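2023年1月19日 作業ノート(教材開発室)

午前は夏期コースのレベル分けテストの見直し。午後は聴解問題の音声の切り直しと、Morusの時間割モジュールの確認。夕方にSartoriさんと通話。順に書いておく。

1. レベル分けテスト(文法・語彙)

昨年7月に使った版の結果をもう一度読み込んだ。受験者は204名。全員がオンラインで到着前に受けている。初日の口頭面接でクラスを変更した学生は18名で、そのうち大半がB1とB2の境目だった。逆にA1とA2の間ではほとんど動きがない。下のほうの問題はいじらなくてよさそうだ。

B1/B2の境目で何が起きているかというと、文法の得点だけが高く、話すと文が続かない学生がB2に入ってしまっている。特に条件文と関係節の空所補充。学校で文法を長くやってきた学生はここを落とさない。一方で、海外で働いた経験があり、よく話せるが書くと雑、という学生がB1に置かれている。面接官のメモを読むと「もう一つ上でよい」「本人が退屈している」という記述が目立つ。

対応案として、境目の帯に入る設問のうち空所補充を半分に減らし、短い会話の続きを選ばせる形式に差し替える。差し替え候補は先週作った会話文の束から選ぶ。今日選んだのは次の場面。

・ホームステイ先で夕食の時間に遅れることを伝える
・バスの運転手に降りる停留所を確認する
・授業の振り替えを受付で頼む
・遠足の集合場所を友達に聞き直す

ホームステイの会話は、選択肢のうち二つがどちらも正解に読める。Borbélyさんに見せたら同じ指摘だった。丁寧さの差だけで正誤を分けるのはB1には酷なので、片方を「遅れる理由を言っていない」形に書き直した。バスの会話は問題なし。振り替えの会話は語彙がやや難しい(reschedule、availability)。availabilityは残し、rescheduleはchange the dayに変えた。

遠足の会話は場所の名前が三つ出てくるので、聞く問題にするなら長すぎる。読む問題として残す。

2. 聴解音声の切り直し

昨年の音声は一本が長く、最後のほうで集中が切れているのが正答率に出ている。一本90秒を上限にして切り直すことにした。元の録音は六本。四本は途中の話題の切れ目で自然に分けられた。残る二本のうち、下宿の大家さんの話は途中で切ると後半の代名詞が何を指すのか分からなくなる。後半の冒頭に一文足して録り直すしかない。もう一本の天気と遠足の話は、前半だけ使って後半は捨てた。

話し手の速度は変えていない。以前、機械で遅くしたものを試したときに学生から不評だった。母音が伸びて、かえって聞き取りにくいという声が多かった。遅い音声が必要なら最初からゆっくり読んでもらう。

録り直しの日程はまだ決めていない。同じ声でないと困るので、前回の読み手の都合を聞く。スタジオの部屋は午前中なら空いている日が多いが、上の階で授業がある時間は椅子を引く音が入る。休み時間をまたがないように組む。 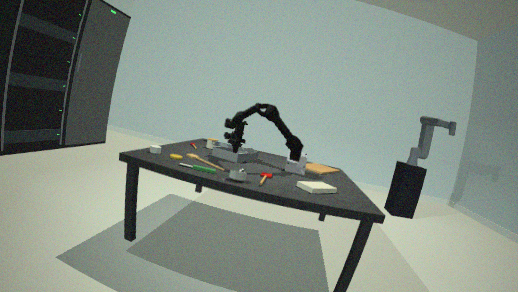
音声ファイルの名前の付け方も統一した。これまでは担当者ごとにばらばらで、同じ録音が三つの名前で共有フォルダに入っていた。レベル、場面、版の順に並べる。古い名前のファイルは消さずに「旧」フォルダへ移動した。リンクを張っている教案がまだあるはずなので、切れているのを見つけたら直しておいてほしい。私が今日直したのはA2の第三週と第四週だけ。

3. 時間割モジュール(Morus)

新しい版で、一週20レッスンのコースに会話の追加レッスンを付ける設定を試した。午前に総合英語、午後に会話を置く形。登録そのものは通るが、表示で二点引っかかった。

一点目。午後のクラスが奇数週と偶数週で入れ替わる場合、学生側の画面では片方の週しか表示されない。教員側の画面では両方出る。学生が見る画面のほうが大事なので、これは直してもらわないと使えない。

二点目。祝日の振り替えが入ると、その週のレッスン数が一つ少なく計算される。証明書に載る総レッスン数に響くため、手で直す運用にはしたくない。去年は気づかないまま出した証明書があって、後から差し替えを頼まれた。

二点ともDrivikの窓口に再現手順を送った。画面の写しと、試しに作ったクラスの設定も付けた。返事が来たらこのノートに追記する。それまでは夏の時間割は従来どおり表計算で作り、Morusには登録しないこと。二重に管理すると必ずどちらかが古くなる。

ついでに、入学申込書の項目も確認した。食物アレルギーの欄がホームステイ希望者にしか出ない設定になっている。学生寮でも朝食が付くプランがあるので、全員に出すように変更した。未成年者の保護者同意の欄は変更なし。

4. Sartoriさんとの通話

Sartoriさんが担当しているDal Belloの学生団体の件。夏に二週間、15歳から17歳のグループが来る。向こうの希望は、午前の授業を全員同じ校舎で受けること、毎日の遠足に教員が一人付き添うこと、最終日に発表会をすること。

発表会は前回もやったが、準備が最後の二日に集中して、授業が発表の練習だけになってしまった。今回は一週目の終わりに題目を決めさせ、二週目は毎日授業の終わりの時間だけを準備に充てる案を出した。Sartoriさんは賛成。ただ、引率の先生方は立派なものを保護者に見せたいようなので、期待の度合いを先に揃えておく必要がある、とのこと。発表の長さと形式を一枚にまとめて送ることになった。

教材費についても話した。団体向けの冊子の印刷と遠足の入場料を合わせて、枠は2,000ユーロ。冊子を全頁カラーにすると足が出る。表紙と地図の頁だけカラーにして、あとは白黒で刷る。ワークシートの写真問題は白黒だと分かりにくいものがあるため、線画に替えられるかどうか見ておく。市場の頁(果物と野菜の名前)は色がないと成り立たない設問が二つある。ここは設問のほうを変える。

クラス分けは団体の中で二つか三つに分ける。人数の確定が遅いのはいつものことで、テストの結果が揃うまでは決めない。Sartoriさんには、テストの締め切りを出発の二週間前にしてほしいと伝えた。前回は空港から受けた学生がいて、得点があてにならなかった。

付き添い教員の当番表はBorbélyさんが作る。泳ぐ日は監視員のいる浜に限る。船に乗る日は天候で中止になることがあるので、代わりの行き先を必ず一つ書いておく。去年の代替先だった博物館は午後早くに閉まる曜日がある。開館時間の確認が必要。

5. Skornudon(単語練習の教材)

少しだけ触った。B1向けの単語カードを場面ごとに並べ替える作業の続き。「空港」「受付」「食卓」まで終わり、「病院と薬局」が途中。薬局の語彙は学生が実際によく使うと教員から聞いているので、例文を増やした。prescriptionの例文が二つとも医者の台詞だったので、一つは学生が言う文に変えた。

発音の記号は付けるかどうかでまだ意見が割れている。私は強勢の位置だけ示せば足りると思う。記号を習っていない学生のほうが多く、授業でも使っていない。Borbélyさんは辞書を引くときに要ると言っていて、それも分かる。次の打ち合わせで決める。

残り

・レベル分けテスト:差し替え問題の解説を書く。面接用の質問票も境目の帯だけ見直す
・聴解:大家さんの話の追加文を書いて読み手に送る
・Morus:Drivikの返事待ち
・Dal Bello:発表会の一枚紙(担当は私)、当番表(Borbélyさん)、冊子の見積もりを取り直す
・Skornudon:薬局の続きから

追記。書き直したホームステイの会話を、夕方の授業のあとでB1の学生二人に解いてもらった。二人とも正解。ただ一人は「遅れる」を「遅く着く」と「遅くまで外にいる」のどちらの意味か迷ったと言っていた。I'll be lateの後にfor dinnerを入れて解決とする。もう一人から、選択肢の文が長いほうが正解に見えるという指摘。確かに四問中三問で正解が一番長い。明日、長さを揃える。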